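Housing Design and Materials, Unit 2
Notes for week 13, S. Kerr

Timber and colour indoors, cont. from last time

Recap: hardwood vs softwood is botany, not hardness. Balsa is a hardwood. Know this for the test.

Movement. Timber swells and shrinks ACROSS the grain, hardly at all along it. So a wide tabletop needs room to move. Slotted holes, buttons or figure-eight clips underneath. Glue it solid to a frame and it'll split, usually by the second winter.

Finishes
- Oil: easy to patch, needs redoing. Dull after a while
- Wax: feels nice, poor with heat and rings
- Varnish: tough, but a repair means sanding teh whole top
- Lacquer: sprayed, not for home jobs

Always with the grain when sanding. Scratches across it show up as soon as the finish goes on. Do the underside too, same number of coats, or it cups.

Case study: Trendau flats, see reader p. 38. Small rooms, north light, owners wanted dark floors. Look at what the designer did with the walls insted. Compare the Hullia house, all pale timber, went yellow.

Wall colour. Off-whites are never neutral. They pick up whatever is beside them, so test a big patch next to the actual wood, morning and again at 4 pm. Mid browns are the forgiving ones. Very dark tops show dust, very pale ones show everything else.

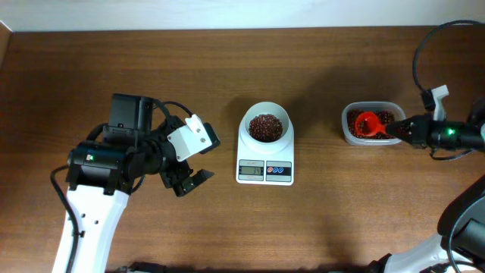 Fig. 2. Medium-brown grain against an off-white wall.

Grain direction: run it the long way of the room if you can. Exceptions in the reader.

For next time: read the Berrada chapter, bring one offcut, sanded, half oiled. Questions to Shona Kerr, room 1001.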